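Television | Features

Regional Quiz Series Returns to Werkerton With a Longer Season and a New Host

When Clarnus begins its new season in April, viewers will find a familiar program with several significant changes. The regional quiz series, produced in Werkerton and carried by stations across the Pomberg area, has expanded its run to 30 episodes and appointed Setareh Ghaffari as its host. The format has also been revised for the first time since the program went on the air.

Each episode continues to bring together two teams from neighboring communities. Teams answer questions on history, geography, music, and current affairs, and the winning side returns for the next broadcast. Under the previous rules, a team could remain on the program indefinitely. The new rules limit any team to five consecutive appearances, after which it retires with its winnings and becomes eligible for the season final.

Executive producer Fereshteh Asadi said the limit was adopted after a long review of earlier seasons. "A strong team is good for the program for a while," she said. "After that, the audience wants to see who else is out there. We had communities waiting two years for a place."

Interest in those places remains high. The production office received 532 team applications for the coming season, and 57 teams were invited to record. Applicants completed a written test and a short interview, in which producers looked for general knowledge and for an ability to confer under pressure. Teams that were not selected may apply again without repeating the written portion.

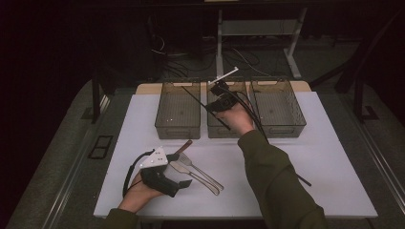

The most visible change to the game itself is the closing round. In past seasons, the final minutes were given over to rapid individual questions, and a team with a large lead could rarely be caught. The new closing round asks each side to choose a category and then decide how many of its points to risk. Correct answers add the amount wagered, and incorrect answers remove it. In rehearsals, Asadi said, the lead changed hands in the closing round far more often than it had before.

The writing staff has been reorganized to support the longer season. Every question is now checked against two published sources before it reaches the studio, and a researcher remains on the floor during recording to rule on disputed answers. Rulings are announced to both teams before play resumes. If an error is found after an episode has been recorded, the affected team is invited back.

Ghaffari comes to the program from radio, where she presented a weekday morning show for 10 years. She has no previous experience as a quiz host, although she appeared on Clarnus as a contestant in its second season. Her team lost its only match by a single question, on the length of a river.

"I still know the answer to that one," Ghaffari said. "What I remember most is how quickly the time went. I would like the teams to have a little more room to talk, and I would like the people at home to hear them thinking."

To that end, microphones will remain open while teams confer. Earlier seasons covered these discussions with music, a practice that some regular viewers had criticized in letters to the stations.

Episodes will air at 7:30 p.m., with a repeat the following afternoon. The season final will be recorded before a studio audience in Werkerton, and details of the ticket lottery will be published once the qualifying teams are known. Applications for the next season open when the final has aired.

Contact the Editors | Copyright. All rights reserved. | Back to top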